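Print | E-mail this entry

Eltdale bench notes — round table, glass cup, floor
Saturday, started before lunch

Room first. Swept, then a damp mop, then swept again because grit came out from under the cabinet. Tile shows everything. With the ceiling lights on you get long white streaks of glare across it and the scuffs vanish, then lights off and there they all are. Mop with lights OFF next time, check with lights on.

Red tape on the floor stays. Had a corner lifting, pressed it down with the back of a spoon. Don't peel it to clean under it, the last lot left glue that took all of one afternoon and most of a bottle of citrus stuff. If a piece has to come up, heat first, pull flat and slow, wipe right away.

Table. White round top, the Resia finish, second coat. Questions for this week:
— does it ring under a glass
— does glass slide on it when it's damp
— does it go yellow near the middle like the first one did

First one is still in the Vinurside store if anybody wants to compare. Look at it in daylight, not under our tubes. Under the tubes both look the same and I argued with myself for a while about nothing.

Wiped top down with plain water, dry cloth after. No spray. The blue spray leaves a film and then the glass sticks to the film and you're testing the spray. Did that in January, wasted a page on it.

Glass: plain clear cup, no handle, no print. Weighed it empty, 195 g on the kitchen scale. Scale was reading a bit off zero at first, re-zeroed and weighed again, same number. OK good.

Procedure as done:
1. wipe top, wait till you can't see any damp when you look along it low
2. cup down empty near the far side, leave
3. lift, look for a mark with flashlight held sideways
4. 200 ml cold water in, cup down same spot, 9 minutes
5. lift straight up, don't drag, flashlight again
6. dry, repeat in the middle, repeat near side

Pencil dot doesn't work for marking the spots, it's a white top and the dot doesn't fully wipe off (sorry). Use a scrap of masking tape well outside of where the cup goes.

Empty cup: no mark anywhere. Expected.

Cold water, far side: faint ring, went away with dry cloth, one pass. Middle: same, maybe fainter. Near side: ring plus a little half moon where I set it down twice. My fault. Redid it, ring only.

Looked again after lunch, no trace of any of them. So far Resia is better than I gave it credit for. Haven't done hot. Haven't done coffee, and coffee is the one people will complain about.

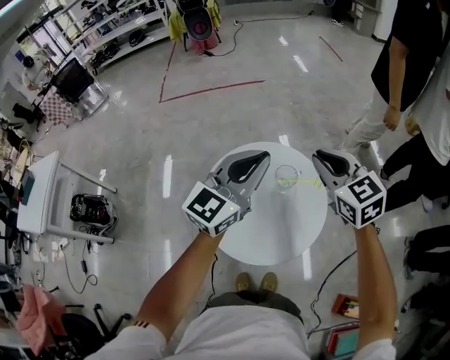 Sliding. Less happy about this. On dry top the cup sits where you put it. With a damp base it starts moving at a really light push, and it doesn't go straight, it swings a little and then goes. Near the rim of the table this matters because the top has no lip. Tried it with the base wiped and it was fine again, so it's the water and not the finish on its own. Still, nobody in a real kitchen wipes the bottom of a glass.

Thoughts on that:
- a matte third coat? Bautista sent a sample chip, I can't find it. Was in the tray with the felt pads.
- felt pads no, they're for chair feet, don't start gluing things to glasses
- tell people to use a coaster. They won't.

Going to ask Bautista for another chip and say sorry. Their part number on the old delivery slip ends 526, writing it here so it doesn't get lost too.

Clear glass is a pain to see on a white top, by the way. From straight above you only get the rim and whatever it's picking up from the lights. Knocked it once with my sleeve reaching for the tape. Didn't break, didn't fall. For the hot test I'd go with something colored, or put a spot of color in the water. Food coloring would also tell us about staining, two birds. Do a corner of the OLD top first.

Table itself: rocks very slightly. Checked the foot, foot is fine, it's the tile, there's a low joint. Moved it over by a hand's width and the rock stopped. Then it was too near the tape. Moved back, folded card under, OK for today. Want a proper leveler on this foot before it goes anywhere, every floor is like this one or worse.

Underside: one screw proud of the plate. Caught a cloth on it. Driven home, check the others Monday or whenever.

Housekeeping, for whoever has the room next:
Cloths. Yellow is for dusting, DRY only. I keep finding it wet. The red patterned one isn't a cleaning cloth at all, leave it be. Both ended up on the chair with the black seat again becuase there's no hook. Need hooks. Two hooks and a scrap of batten, it's a ten minute job and we've been talking about it since the fall.

Books should not be on the floor when we mop. They get a tide line along the bottom edge and then they're wavy forever. Same for the little box of colored bits. Find a shelf, or put them on top of the cabinet, I don't care which. I lifted them for the mopping and they've already migrated back down.

Cables: run them along the wall side where you can. Anything crossing open floor, walk it before you start with a full glass in your hand. The tile has no give at all and a dropped glass goes everywhere, we were still finding pieces from the last one weeks later, under the cabinet mostly.

Which reminds me, the broom with the stiff bristles is no good for glass. Soft one, then damp paper towel, then throw the towel out. Do not use the yellow cloth.

To do
— hot water, same three spots, same times
— coffee, then tea, then something oily
— colored water on old top, edge only
— Bautista chip
— leveler for the foot
— hooks!!
— write up rings properly for Vinurside, they want it on one page and I've got it on four scraps

Later, same day: did one hot, only the far side, couldn't leave it alone. Kettle, let it stand a bit so the glass didn't crack, poured to the same level. Ring came up cloudy and this one did NOT go with the dry cloth. Went down some with a damp one. Still there when I turned the lights off, you need the flashlight to see it but it's there. Left it alone, not polishing it out until it's had a night. If it's gone in the morning then it's just moisture in the coat and the finish needs longer to cure before anybody uses it. If its still there then we have a conversation with Resia.

Please don't put anything down on the far side of the top. Tape scrap marks the spot.

Comments (2) | Share (0)

Eltdale workshop notes — contact the bench — Back to top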